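Data collection operators wanted — Vundport, part time

Posted Saturday, January 13, 2018

Draretti is hiring 4 people to drive robot arms by hand so our learning system has good examples to copy. No degree needed. Steady hands, patience, OK with doing the same thing over and over.

Cable tasks are the bulk of it right now. Network gear, patch cords, small connectors, tight spots. You steer, we record, you reset and go again. Target is 200 clean runs per person per week.

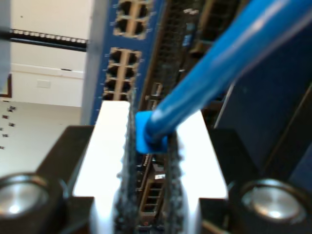
Cable work at the rack, blue cord in the gripper.

Also need folks for the packaging set — mailers, tape, soft stuff that wrinkles and won't stay put. Harder than it sounds. We have 1755 runs so far and want a lot more before May. Messy runs count too, just tag them honest. Dont delete anything. 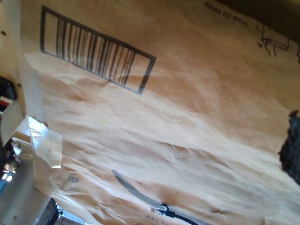

Shifts are mornings or late afternoons, pick one and stick with it please. Paid training the first week. Gamers, sewers, model builders, anyone who has pulled cable for a living — all welcome. Glasses fine, left handed fine.

Must be 18+, able to sit or stand for long streches, and fine with your sessions being recorded.

To apply: short note with your hours to Amirul Lumbantobing, Draretti, 2126 Valente Street, Vundport. Put "operator" on it. No resumes over one page.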